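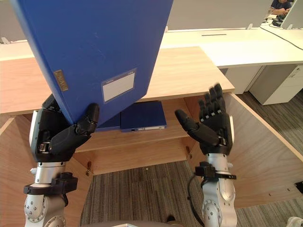
Ticket 444: Blue box binders won't go back under the desk
Opened by: Laine Strazds
Status: Closed
Area: Linora office, records desk

Laine, first message
Hello! Me again, sorry. I'm trying to get the records binders back on the shelf under the desktop and I'm stuck. The two dark blue ones are lying flat in there and they're fine, but the big blue box one won't go in on top. I get it halfway and then it catches on something and I have to drag it out again. Also the label window on the front is blank — white card in there, not a word on it — so I can't even tell you which box I'm fighting with. Can someone help before I start swearing at stationery?

Aileen Magbanua, reply
Hi Laine! Don't force it, those boxes scuff if you so much as look at them. Couple of questions. Are you putting it in flat or standing up? And which way round is the spine, facing you or facing the back? If there's a little gold-coloured metal tag on the spine side then it's one of the old Bredo lot, and they're a touch fatter than the ones we order now.

Laine
Yes, gold tag, narrow little thing. I was going in flat with the spine to the back. It's got some white scratches on the face already so I'm claiming those were there before me.

Aileen
Ha, noted. Try these in order and tell me where you get to:

1. Take both dark blue binders out completely and feel along the shelf for anything at the back.
2. Put the box in first, on its own, spine towards you.
3. If it goes in, slide it over to the left and try the other two beside it.

Laine
Right. Step 1, found a bulldog clip and half a delivery note from Sasaki, right at the back. Binned the clip, kept the note. Step 2, in it went, no trouble at all! Step 3 is a no though. One dark blue fits next to it and the other sticks out by 11 mm, and I know I'll catch my knee on that every single morning.

Aileen
Then the last one can go in the Zasent cupboard, second shelf down, there's a gap where the June invoices used to be. Could you open the blue box before you put it away for good and see what's in it?

Laine
Purchase orders, starting at number 300 and going on a fair way. I've written "Purchase orders, 300 onwards" on a bit of card and slipped it in the window. My handwriting, so good luck everyone.

Aileen
Lovely, that'll do. I'll add it to the records list and close this one. If you spot any more blank ones, put them on the same ticket and I'll reopen it.

Closed 2019-03-25 by Aileen Magbanua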